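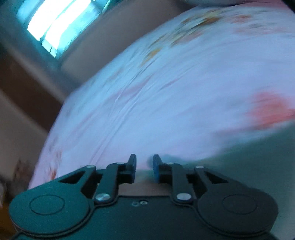

Doblar una prenda de tejido polar sobre la cama

El procedimiento sirve para sudaderas, chaquetas finas y mantas pequeñas de tejido suave. Se trabaja sobre la cama hecha, con la sábana bajera tensa. Si la sábana forma arrugas, conviene estirarla primero: la prenda las copia al alisarla.

Preparación

Retire de la cama cojines y ropa suelta. Cierre las cremalleras y vacíe los bolsillos. Extienda la prenda con la cara exterior hacia abajo y alísela con la palma desde el centro hacia los bordes, sin tirar de las costuras laterales. El tejido polar cede y, si se estira, el pliegue sale torcido.

Primer pliegue

Tome un lateral por el dobladillo, en dos puntos separados 30 cm, y llévelo hacia el centro. Los dobladillos deben quedar paralelos al eje de la prenda. Una desviación de 6 mm es aceptable; con más, deshaga el pliegue y repita. 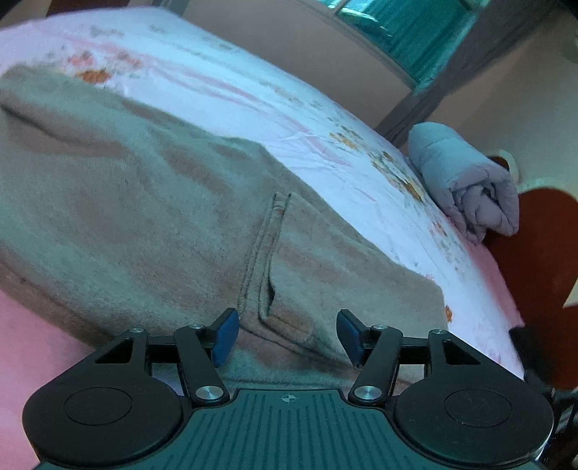

Antes de pasar al otro lateral, compruebe que no quede aire entre las capas. Presione desde el borde doblado hacia el interior — nunca al revés, porque el tejido se acumula en el canto.

Segundo pliegue y cierre

Repita con el lado opuesto. Doble después a lo largo, desde el bajo, en tercios. En cajones de menos de 8 cm de altura interior, doble en mitades y guarde la pieza plana.

Notas

Las prendas gruesas recuperan volumen al cabo de unas horas — no las comprima con peso. No planche el pliegue. Para mantas de más de 53 cm de ancho una vez dobladas, añada un pliegue longitudinal.

Szymon Gajewski
Revisado: 2020-05-20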